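How a Two-Finger Gripper Holds a Cup

A gripper is the hand of a robot. The Riseck gripper, built at a kitchen table from a kit of 39 parts, has two fingers. They close from opposite sides, so the two pushes balance and the cup stays put.

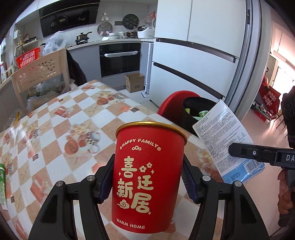
Two fingers, one red cup. The pads have blue edges.

Each finger ends in a pad with fine ridges. Ridges help the pad grip - a smooth pad slips more easily. The force must be set with care. Too little, and the cup slides down. Too much, and a paper cup buckles. Start at level 13 and go up one step at a time. Stop when the cup lifts without sliding.
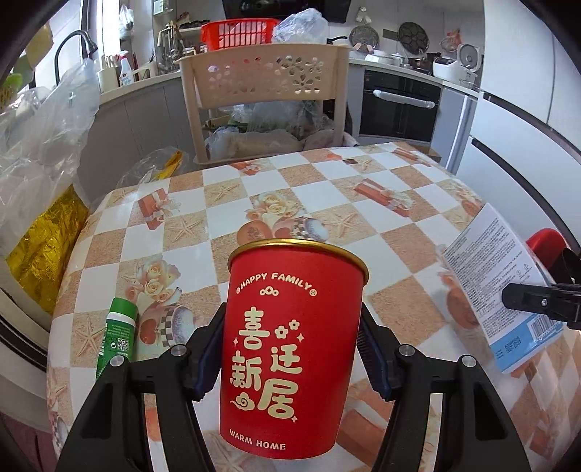

Henok Assefa writes that his gripper needed level 26 for a full cup, and that he tests over a tray now. Water adds weight, so the pads must press harder.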